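Search this site Enter keywords Go

10/5/26
By Agustina Medina

Flavton Opens Free Evening Classes in Home Networking

FLAVTON – The Ekier Learning Center is throwing open its doors this fall with a free evening course on home and small-office networking, and we couldn't be happier to finally say so! Classes run for 4 weeks at the center's Mangundap Street building, and all adults living in Flavton are welcome, whether they've set up an office before or have never looked behind their own router.

The idea came out of our September open house, when roughly 200 neighbors stopped by and a surprising number of them wanted to talk about slow video calls, dead spots in the upstairs bedroom and bills they didn't understand. 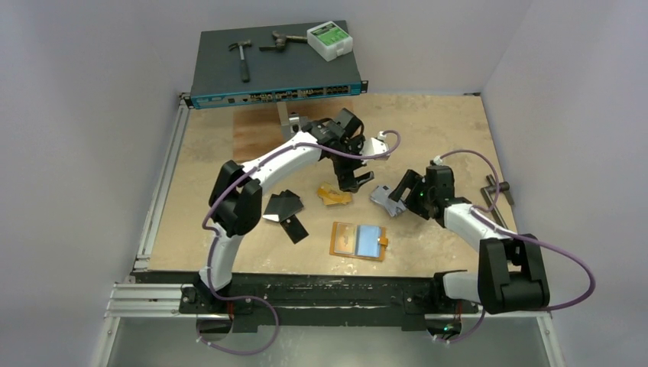 Students will start with the basics: how a signal gets from the street to the living room, what an address is, and why one room can be fast while the next one crawls. From there the class moves on to wired connections, which many people have given up on and really shouldn't (a cable to the desk can do wonders). A network switch like the one at the back of the table gets an evening all to itself, with time to plan a layout for your own house or shop on paper. Bring a rough floor plan if you have one!

Vukino, the neighborhood repair shop, is lending tools and crimpers for the hands-on nights. Each group is limited to 17 students, and 3 groups are planned before the holidays. Sign-up is at the Ekier front desk, in person or by phone.

Contact: Agustina Medina, Ekier Learning Center | © 2026 Ekier Learning Center | Back to top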